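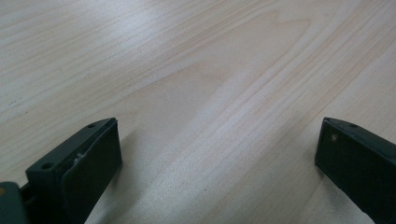 Kumudini Marikar wrote back on the last report asking why the reading evenings moved out of the Hulau branch, and whether the large print money was still going on large print. Fair questions. Answers first, then the rest.

Moved to Dlamini Street because the Hulau heating went in December and the landlord hasn't given a repair date. Still chasing. Yes, large print money is all on large print. Invoices attached separately.

Progress to 20/03/2026

Loans. 436 large print titles out since the grant started. Target was 800 by the end of the year so we're over halfway, a bit ahead of plan. Crime goes first, then family sagas. Westerns hardly move, won't reorder.

Home delivery. Running on the Doneck side only. The Drinum route is on hold, driver left and the new one is waiting on her background check. Readers there got a letter and a phone call. A few have had family pick up for them in the meantime. Expect to restart next month but please dont hold me to it.

Reading evenings. Good. Same core group followed us to Dlamini Street, plus new faces from the apartments across the road. Parking is bad. Dilruba Dewan has asked for an earlier start so people can get the last bus, we'll try that from next session and see.

Audio players. Bought 2, both on loan, waiting list already. Volume buttons are too stiff for some readers, have told the supplier. Would like to move up to $100 from the printing line to cover headphones. Need a yes or no from you on this before we order.

Problems
- Catalog still shows old Hulau opening hours. Reported it, reported again.
- Returned books with water damage, one bag. Written off.
- Feedback forms came back mostly blank. Font too small on a form for large print readers, our mistake, reprinted.

Next quarter
Restart Drinum. Second order of crime titles. Ask the Doneck readers what they want insted of guessing. Short survey by phone, results in the next report.

Spending sheet to follow, waiting on one delivery invoice. Call the Dlamini Street desk if you need anything sooner, the Hulau number isn't being picked up.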